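Why Do Squares Fit Together?

Look at a sheet of graph paper or a chessboard. The squares fill all the space, with no gaps and no overlaps. A pattern like this is called a tessellation.
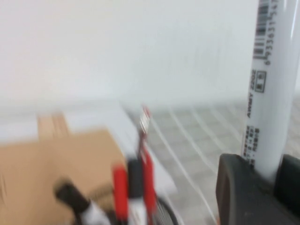 The secret is in the corners. We measure corners in degrees, and a full turn is 360 degrees. Each corner of a square is 90 degrees. Put four of those corners together at one point and you get 360, so the space is full.

Hexagons work too. Their corners are 120 degrees, and three of them make a full turn. Bees build honeycomb this way.

Regular pentagons do not work. Three of their corners make 324 degrees, which leaves a gap of 36. A fourth corner is too big to fit in.

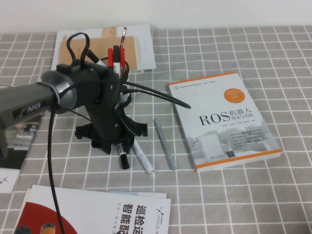 A square grid printed on a gray tablecloth.

Try it yourself
Cut 2 triangles of exactly the same shape and size from cardboard. Turn one around and put their longest sides together. You now have a shape with four sides — a parallelogram. Trace it again and again, edge to edge, and it will cover your whole page. Any triangle will do, even a long skinny one.

Written by Thaddeus Boateng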